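Getting the House and the Carry-On Ready Before a Flight

Most of the work of a flight gets done at home, in the kitchen and the laundry room, in the two days before you leave. These are the jobs I do and the order I do them in. They assume a trip of a week or so with one bag in the cabin and nothing checked.
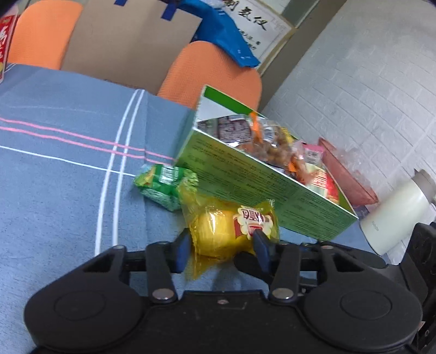

Borghild Hedlund

Two days out: the refrigerator

Stop buying milk. Go through the drawers and cook whatever is soft - peppers, zucchini and half onions all go into one pan with eggs. Bread goes in the freezer, sliced. Hard cheese will keep if you wrap it in wax paper and then put it in a container with a lid. Leftovers you won't eat by tomorrow get frozen now, with the contents and the month written on a strip of masking tape.

Put a coin on top of a small cup of solid ice and leave it in the freezer. If the coin is at the bottom when you come home, the power was off long enough for the ice to melt and the food should be thrown out. I skipped this one August and ended up replacing $239 worth of meat because I couldn't tell how long the outage had lasted.

Two days out: the bag

Weigh the bag empty and write the number inside the lid with a laundry marker. A bathroom scale works if you weigh yourself first, then again holding the bag, and subtract. Luggage scales are easier to read, but the hook kind needs a new battery more often than you'd think.

Check the wheels. Hair and carpet thread wind around the axles and make the bag pull to one side. Cut across the tangle with a seam ripper or nail scissors and pick the pieces out with tweezers. A drop of dry silicone lubricant on each axle is enough. Cooking oil will gum up.

If a zipper sticks, rub both sides of the teeth with a plain candle stub, then run the slider back and forth a few times. Graphite pencil also works but leaves gray marks on light linings.

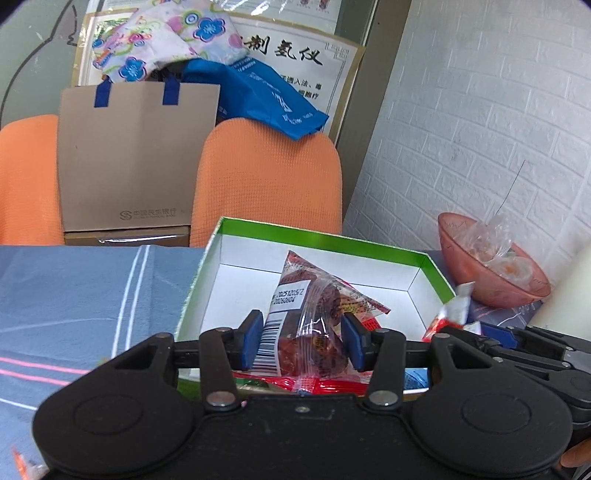

For a musty lining, vacuum first, then wipe with one part white vinegar to four parts water and leave the bag wide open overnight. Don't close it up damp. Baking soda in an open dish inside the bag will help with what's left.

Liquids

Decant at the sink, over a towel. Fill small bottles three quarters full, squeeze a little air out, and put the cap on while you are still squeezing. The bottle then has some give when the cabin pressure drops. A square of plastic wrap under the cap takes care of the ones that leak anyway. Label them. Shampoo and lotion look the same in a hotel bathroom.

Peanut butter, jam and soft cheese may be treated as liquids at the checkpoint, so spread them on the bread at home. Check your airline and airport for current rules, especially if you cross a border with fruit or meat.

Food for the flight

From Erkside to Iltville is 662 miles, and with the drive and the wait it still takes me most of a day. I pack a sandwich wrapped in parchment, a cut apple held together with a rubber band, and something salty. Carry an empty bottle and fill it past security. Avoid tuna and boiled eggs - the people in your row have no place to go.

Chip bags puff up at altitude. Put them near the top where they have room.

The night before

Unplug the toaster, the kettle and the coffee maker. Empty the coffee basket, too. Run the garbage disposal with cold water and a piece of lemon peel, then take out every trash can in the house, including the little one in the bathroom.

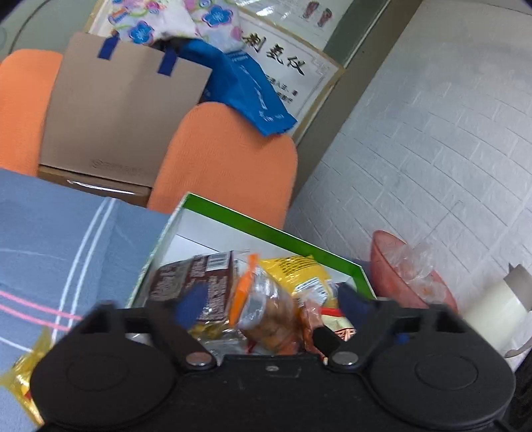

Shut the valves behind the washing machine. They should turn by hand. If they don't, leave them alone and have them looked at when you're back, as a forced valve can start dripping. In warm weather I set the thermostat up 8 degrees and leave the inside doors open so the air can move.

Set out your travel clothes, including the socks. Shoes that slip off are still worth wearing.

The morning

I leave the house by 6 for a midmorning departure. Last jobs, in this order:

Wash the breakfast cup and leave the dishwasher door ajar.
Pour a cup of water down any floor drain you don't use much.
Take the sandwich out of the refrigerator.
Check for keys, ID and phone charger.
Lock the back door first, then the front.

I keep the list taped inside the broom closet and use it every time.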